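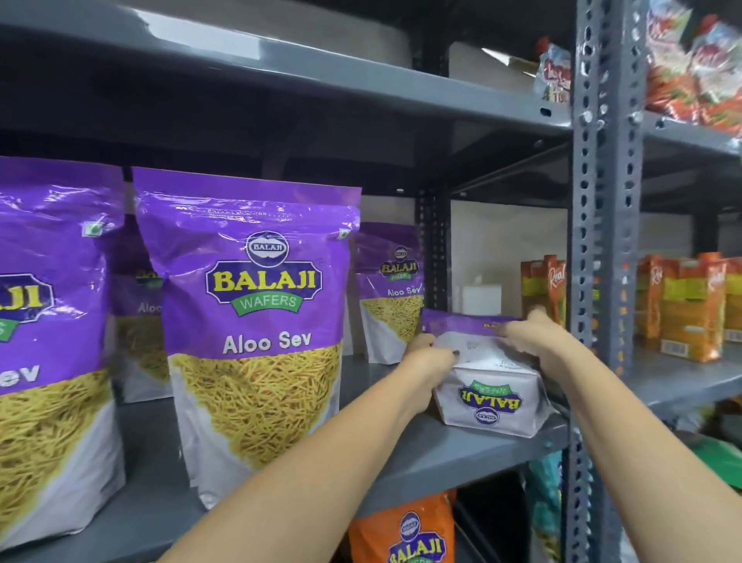
Trudlow sur la télé du salon : trois mois d'utilisation

Publié le 9/10/23 dans Applis et streaming

J'ai installé Trudlow un soir de pluie, pour voir, et depuis je n'ouvre presque plus rien d'autre ! C'est une application de vidéo à la demande qui regroupe des films, des séries, pas mal de documentaires et quelques chaînes en direct. On la trouve sur les téléviseurs connectés, sur tablette et sur téléphone, avec un seul compte pour tout le monde à la maison.

Premier contact

L'installation m'a pris le temps de faire chauffer de l'eau pour le thé. On entre un code affiché à l'écran, on valide sur le téléphone et c'est parti. Pas de questionnaire interminable sur mes goûts, et ça, j'adore. Le catalogue annonce 2952 titres, dont environ 200 documentaires (c'est surtout pour eux que je reste). La série sur les phares de Brundcombe est une merveille, je l'ai regardée deux fois.

L'image et le son

Très belle surprise de ce côté. Ma télé n'est pas toute jeune et pourtant l'image reste nette, même dans les passages sombres. Le son est bien équilibré, je n'ai plus besoin de monter le volume pour les dialogues puis de me jeter sur la télécommande à la première explosion. Les sous-titres se règlent en taille et en couleur, et l'appli retient le réglage d'un appareil à l'autre – un vrai bonheur quand on passe du salon à la chambre.

La recherche

C'est là que Trudlow m'a conquis. On tape trois lettres, les résultats arrivent tout de suite, et on peut trier par durée. Il me reste quarante minutes avant d'aller dormir ? Je filtre, je choisis, je lance. Avec Gunn, mon ancienne appli, je passais la moitié de la soirée à faire défiler des affiches.

Ce qui coince un peu

Le direct met parfois plusieurs secondes à démarrer, et la chaîne locale de Prerkudbridge a disparu de ma liste pendant deux jours avant de revenir. Les téléchargements sur tablette expirent aussi un peu vite à mon goût. Et j'aimerais pouvoir effacer un titre de l'historique sans passer par le site.

Pour qui ?

Si vous aimez fouiller dans les vieux films (il y en a plein d'avant 2000, et bien restaurés !) et les documentaires, foncez sur la période d'essai. Pour le sport, en revanche, le choix est maigre et je garderais un autre abonnement à côté.

Ma note : 4,5 sur 5

Testé sur téléviseur, tablette et téléphone, en wifi.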